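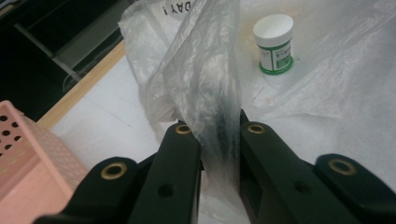

pomitz
Membro
12/12/24
Dúvida sobre armazenamento de filamento de nylon. A embalagem a vácuo original rasgou e passei os rolos para sacos plásticos transparentes, daqueles finos que ficam todos amarrotados quando se pega neles. Dentro vai sílica, 70 g por saco. Ao fim de 9 dias o indicador mudou de cor. Falta de sílica ou falha do saco?

titix
Membro
Falha do saco. O PE fino é permeável ao vapor de água e, sem fecho estanque, a sílica está a secar a sala. Passe para laminado com alumínio, soldado a quente.

heko_lab
Membro
Discordo em parte. A permeabilidade conta, mas em 9 dias o mais provável é a sílica já ter entrado saturada. Foi regenerada antes? A que temperatura?

pomitz
Membro
Regenerada no forno, 120 graus, uma hora. Não pesei.
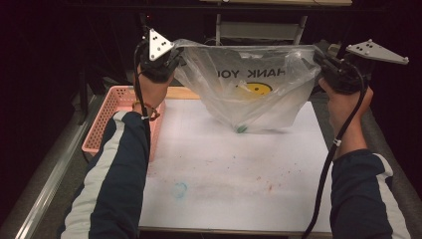 O fecho é feito à mão: dobro a boca duas vezes e ponho uma mola. Não tenho seladora.

heko_lab
Membro
Uma hora é pouco para camada grossa. Espalhe em tabuleiro e pese de 30 em 30 minutos até a massa estabilizar. Sem pesagem não há conclusão possível.

titix
Membro
Pode pesar o que quiser, uma dobra com mola não veda. Tenho um registador num saco soldado há 3768 horas e a humidade relativa não passou dos 15%. Com mola, subia logo na primeira noite.

yilma
Membro
Os dois efeitos somam-se. Convém separá-los: um saco com mola e outro soldado, mesma sílica, mesma massa, um higrómetro em cada. E o nylon já deve ter absorvido água, portanto é secar o rolo antes de guardar, senão a sílica gasta-se com o próprio filamento.

heko_lab
Membro
De acordo com o ensaio. O laminado só compro depois de ver os números.

pomitz
Membro
Encomendei dois higrómetros. O rolo de 600 g vai secar a 80 graus durante a noite. Coloco aqui as leituras.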